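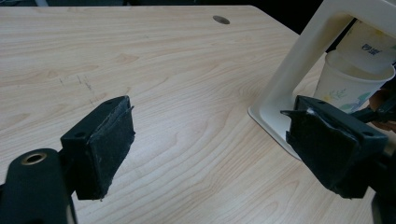

Progress report to the Özkan Fund
Gullthorpe Letters Project, period ending January

Work in this period went mostly to the second half of the Skiltow collection, the letters sent home by quarry workers and their families. At the close of the period 3,304 pages had been transcribed and checked once. The second check is behind. Sena Sowah took it over in the fall and has asked that the remaining pages go to her in smaller batches, by family, and we have agreed.

The dating of undated letters went better than planned. Erdal Bilgin compared paper and postage rates and was able to place over 500 of them within a year. The rest will be listed as undated in the index. We do not propose to spend more time on them under this grant.

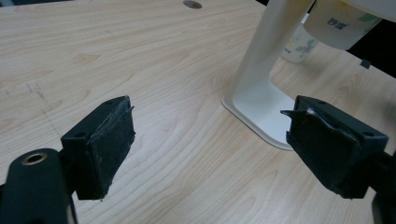 Tabletop in the Gullthorpe workroom, with the white stand toward the back.

Two things did not go to plan. The Gitidine software we use for the index dropped accented letters from the names in an export, and Kyung-tae Min had to restore them by hand from the transcripts. This cost us most of December. We now keep a plain text copy of every name as typed. The second problem is water damage in 7 of the boxes, which the owners had not mentioned. Those boxes have gone to a paper conservator, and her estimate is attached as a separate sheet. We are not asking for extra money at this stage — the travel line is underspent and will cover it if you approve the transfer. 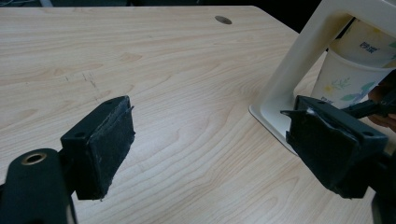 Reading sessions with the families continue in the afternoons. Carolina Pinheiro runs them and has recorded 40 family members talking through letters written by their grandparents. Several could name people we had given up on. The sessions use the pale wood-grain table, and the small hole near its far edge will take the recorder lead. The surface is scuffed on the left side, so original letters are laid on a clean blotter. Recordings are being summarized, not transcribed in full.

Spending is within budget apart from postage. In the next period we plan to finish the second check, close the index to new entries, and send a draft of the introduction to your office for comment. We would like a decision on the travel transfer before the conservator starts work.

Perihan Kahraman
Project lead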